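机器人怎样认出并拿起一个易拉罐
Kikwood 少年机器人社 学习资料

在 Kikwood 少年机器人社，这学期的项目叫“Kuhlmann 任务”。任务内容很短：桌上有几个饮料罐，程序指定其中一个，机械臂要找到它，夹住它，再放进指定区域。人用手做这件事不到一秒，机器人要分成好几步来做。

第一步是看。摄像头拍下的画面在计算机里是一张很大的数字表格，每一格叫一个像素，记录红、绿、蓝三种光的强弱。红色的罐子，对应的格子里“红”的数值大，另外两个数值小。程序先按颜色把相近的像素归成一块，再检查这一块的形状是不是竖着的长条。

只看颜色会出错。两个红罐子颜色一样，程序就要再比较它们的位置。银白色的罐子也比较难认，它的颜色和白桌面接近，表面又会反光。

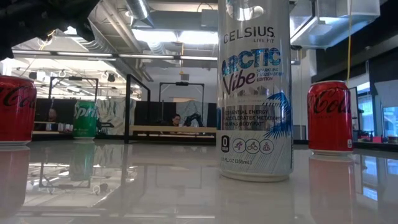

光滑的桌面还会带来另一个问题：倒影。罐子下方有一块颜色相近的区域，程序可能把它和罐子连在一起，算出来的罐子就变长了，夹爪会伸到太低的地方。社里的做法是先告诉程序桌面在什么高度，凡是算出来低于桌面的点，一律删掉。

第二步是算距离。同样大小的东西，离摄像头近就显得大，离得远就显得小。如果事先知道罐子的真实高度，再量出它在画面里占多少个像素，就能推算出它有多远。罐子太近，顶端超出画面时，这个方法不能用，需要换一个角度再拍。

第三步是规划路线。机械臂有多个关节，每个关节转动一点，末端的夹爪就换一个位置。程序要找出一组关节角度，让夹爪正好到达罐子两侧，途中又不能碰倒别的罐子。通常的走法是先升高，再平移，最后下降。

第四步是夹。力太小，罐子会滑落；力太大，空罐会被压扁。指导老师 Llinos Hughes 要求每组从最小的力开始试，每次加一点，把结果写进记录本。满罐比空罐重，需要的力也更大，两种罐子要分开记录。

Grurnton 组做了114次抓取练习，其中100次把罐子放进了指定区域。剩下的14次也要逐条写明原因，例如“认错颜色”“夹爪偏左”“碰到旁边的罐子”。只写“失败”两个字的记录会被退回重写。

词语解释
像素：数字画面里最小的一格。
关节：机械臂上可以转动的部位。
夹爪：装在机械臂末端、用来夹东西的部件。
路线规划：在动之前先算好怎么走。

在家可以做的练习
准备两个颜色不同的空罐，放在桌上。闭上一只眼睛，伸手去拿后面那个，做五次，再睁开两只眼睛做五次，比较哪一种更容易拿准。用两只眼睛看同一个东西，左右看到的画面略有不同，大脑用这个差别判断远近。有些机器人装两个摄像头，用的是同样的原理。

1月的活动在 Zedenbridge 教室进行，各组请带上记录本和已经保存好的程序。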